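Wullden House, Bultville
Room fit-out and storage meeting, January
Opened 5 pm. Quorum present. Previous minutes taken as read.

1. Open shelving
Books stay on the upper shelves, bottles and cups on the middle shelf. Boxes and containers remain lower down. The desktop tower is to be moved away from the storage bin at the base before the next vacuum, and its cables labelled at both ends. Agreed.

2. Clothing
The stand next to the bedside cabinet is overloaded. Dark and light items to be separated and anything out of season bagged for the upper cupboards. Clothing left on the bed is to be folded and put away the same day. Carried, with one against.

3. Plastic bins
The Lellilix quote for replacement bins was tabled (16 units, $1461 delivered). Deferred. Existing teal and dark blue bins to be checked for cracked lids first. Stack height limited to three.

4. Floor
Wire-frame stool to be returned to the wall after use. Bucket and cardboard box to be cleared from the tiles prior to mopping. Contents of the box to be sorted, remainder to recycling.

5. Curtains
Query raised on colour fade at the window side. No action.

Action items carried to next meeting: 1, 2 and 3. Closed 5.40 pm.

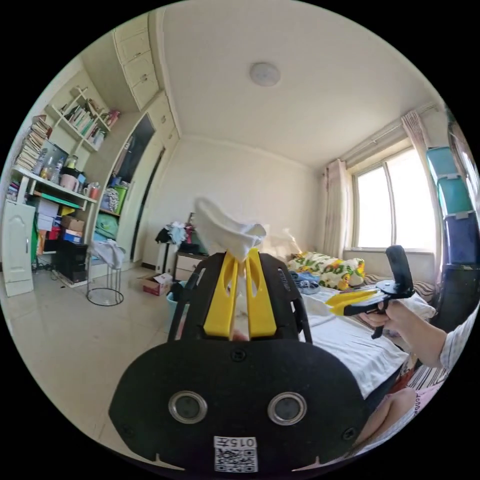

Heo

Room at Wullden House. Corrections to these minutes are to be lodged in writing before the February meeting. Items 1 and 2 will be inspected together, shelving first.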